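Brodutwood Student Robotics
Progress report to the Fitow Fund, second installment
9 February 2023
Prepared by Ea Steinarsdóttir, faculty sponsor

Summary for people who read only the summary

The students have a two-armed robot that picks up household objects, puts them down again, and does so more often than it did in the fall. They have spent $2749 of the $3000 in this installment. They are behind on the software milestone, ahead on the mechanical one, and exactly where you would expect on the documentation. We are asking for no extra money in this report. We are asking for one change to the schedule, explained further down, where I hoped it would look smaller.

What we said we would do

The proposal promised a "living room helper" by the end of the school year. The students wrote that phrase before they had met the robot. In the revised plan, which your office approved with one comment in the margin ("good"), the helper has three jobs. It clears objects from a coffee table onto a plate or into a bin. It sets objects back where they were. It stops when told to stop. The third job was added at my request and has turned out to be the one visitors ask about first.

We named the project Guvby. There was a vote. I have the tally if the fund requires it.

Where the arms are

Both arms are mounted and moving under the students' own control code, which replaced the sample code in the second week of the term. The left arm carries a gripper with dark jointed fingers. The right has the five-fingered hand, which everybody wanted and which has therefore caused most of the trouble. A gripper needs to know how far to close. A hand needs five opinions on the subject, and for a while ours had all five at once.

Asger Hjaltadóttir, who leads the student hardware group, settled this by limiting the hand to three poses: open, closed, and what the team calls "soup can." The poses are stored in a file anyone can edit, and only Asger is supposed to. Since the change, the hand has been dull and dependable, and I would like it noted that dull and dependable was the goal.

Cable management remains on the list. The cables are long enough for every motion we've planned and a few that we haven't. Asger has a drawing of a guide that would carry them down the back of each arm. It is a good drawing. Printing it has been pushed back twice by the grip tests.

The grip tests

We agreed with you that each object would get a fixed number of attempts and that we'd report all of them, including the embarrassing ones. The team ran 355 attempts before the cutoff for this report. The success rate was 65 percent. Success means the object left the table, stayed in the grip until it reached its target, and was released there without an adult saying anything.

That figure is lower than we hoped and higher than I'd have bet. It is also an average over very different objects, and the students asked me to make this clear on their behalf. Plastic bottles standing upright are close to solved. Bottles lying down are harder, mostly on account of rolling. Cups are fine if they're tall. A round plate, taken as an object in its own right, has beaten us every time, and we have stopped trying until the fingertips are redone.

Fruit was the students' idea. The pineapple in particular has strong defenders on the team, who argue that anything able to handle a pineapple can handle a living room. It has a rough body that grips well, leaves that do not, and a shape the planning code regards as two separate things. The current approach is to come in from the leafy end, low and slow, and close on the body just past the crown.
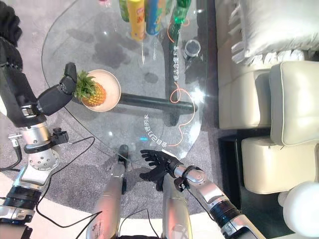
The approach angle matters more than the force. In the first round the team kept raising the closing force every time an object slipped, until they'd reached a setting that I asked them to write down and never use. In the second round they left the force alone and changed only the angle. Failures dropped, and so did the grocery line in the budget.

They also learned something about tables. The plan assumed a plain wooden one. The table we've ended up working on is glass, and the depth sensing has strong feelings about glass. It sees the carpet, or the supports underneath, or a reflection of something on top, and it reports whichever it likes with full confidence. For two weeks the arm would reach for objects a little below where they were, which is a bad habit when there is a tabletop in the way. The fix was unglamorous. The students now measure the height of the tabletop by hand at the start of each session, type it in, and tell the software not to believe anything lower. A checklist is taped up as a reminder. It has one item on it and has still been skipped.

I was asked at the last review whether we should simply get a different table. The team discussed this with some heat and voted to keep the glass. Their reasoning was that people own glass tables. I can't fault it, and I've stopped offering to bring one from home.

Software

Here we are behind. The milestone was for Guvby to recognize objects by itself and choose an arm. At present it recognizes most of them, and a student chooses the arm. The selection code exists and works in simulation, where the objects are boxes and the boxes are polite. On the real table it tends to pick the nearer arm even when the nearer arm would have to reach over everything else to get there.

The students have two theories and, so far, one branch of code per theory. I've asked them to pick one by the end of February. They have asked me to define "pick."

Emergency stop works. It works from the handheld button, from the keyboard, and from the wall switch. It was tested at the start of every session this term, and it's the only test nobody has asked to skip. Each test is logged with initials. The response has been the same every time, so there is nothing further to say about it, and I'm glad of that.

We moved the logging onto a small tool called Muli, written by two of the second-year students over a long weekend. It records each attempt, who ran it, what was picked up, and the outcome. It also has a free text field. I had intended to quote from the free text field in this report and on reading it decided against that. The numbers are attached in the usual form.

People

The group is larger than it was in the fall, which is good news with scheduling attached. Two students left for theater and one came back. New members start on logging, then run attempts with an experienced partner, then are allowed to change settings. Several have told me this is slow. It is slower than the previous arrangement, in which everyone changed settings and we couldn't tell whose robot it was from one meeting to the next.

Hardware and software groups now meet together for the first part of each session. Before this they communicated through sticky notes — some of them quite formal. The joint meeting was Asger's suggestion. It takes up time we would otherwise spend on testing, and the number of surprises has gone down enough that I consider it paid for.

Documentation is kept in a shared folder. The mechanical section is complete and readable. The software section has an excellent table of contents.

Money

Of the $3000 released in this installment, $2749 is spent. Most of it went to replacement parts for the hand, with the rest divided among fingertip material, cable, connectors, safety supplies and test objects. We bought one item that was not in the plan, a second handheld stop button, after the first was left in a coat pocket and traveled home with its owner. I approved that purchase on the spot and would do so again.

The balance will go toward the redesigned fingertips. The students have compared two rubbers and one foam. The foam gives the best grip and the shortest life, and there's a faction that considers this acceptable. I have asked the faction for a cost per attempt.

Receipts are attached. One is a photograph of a receipt, the original having been used to hold a measurement.

Schedule change requested

We would like to move the arm selection milestone to the final installment and bring the cable guides forward in its place. The guides are nearly ready, they're needed before we try faster motions, and they don't depend on the selection code. The end date of the project doesn't change. The public demonstration doesn't change either, though the students would like it described in the program as a "demonstration" and no longer as "an evening with Guvby."

Planned before the next report

Print and fit the cable guides on both arms. Decide on fingertip material and rerun the cup and plate tests with it. Settle on one version of the selection code and retire the other without ceremony. Add a fourth pose to the hand, if Asger agrees. Write at least one chapter of the software section that is longer than its title.

We'd also like to have the fund's reviewer in for a working session before the demonstration, any time that suits. The students behave much the same with visitors present. The robot has been a little less consistent on that point, and we are looking into it.

Attachments: attempt log, expense sheet with receipts, stop test log, current wiring diagram, current wiring diagram (corrected).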